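Start | Projekte | Berichte | Kontakt

Projektbericht: Automatisierung am Sortiertisch der Firma Stotis

Untersucht wurde, wie sich die Arbeit im Fundservice durch einen Greifarm verändert. Grundlage ist die Simulation der Abläufe.

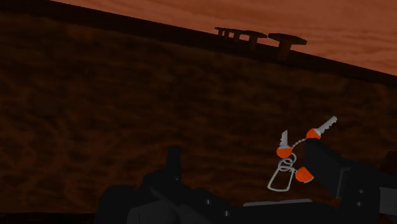 Entfallen durch den Greifarm Arbeitsplätze?
Die Stellen bleiben bestehen, die Aufgaben verlagern sich zur Kontrolle.

Die Beschäftigten wünschen kürzere Schichten am Tisch - und klare Zuständigkeiten. Griffe wie der nach der Schere mit den orangen Ringen verlangen eine Freigabe. 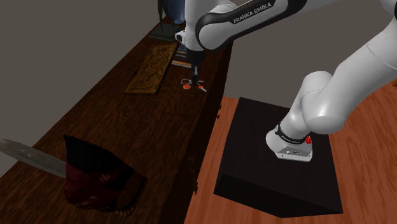
Die Einarbeitung umfasst 2 Termine im Mai. Geübt wird mit Kleinteilen; eine Schere unter dem Greifer gilt als schwierige Lage.

Offen bleibt die Vergütung der Aufsicht.

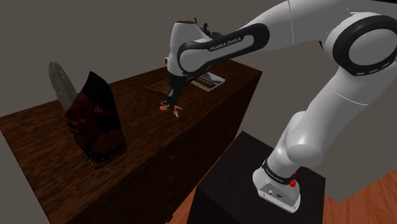
Ausblick

Eine Befragung der Spätschicht folgt.

Zuletzt aktualisiert: Freitag, 15. Juni 2018

Kommentare
Impi Manninen: Wer erteilt nachts die Freigabe?
Ebony Tuhiwai: Die Schichtleitung.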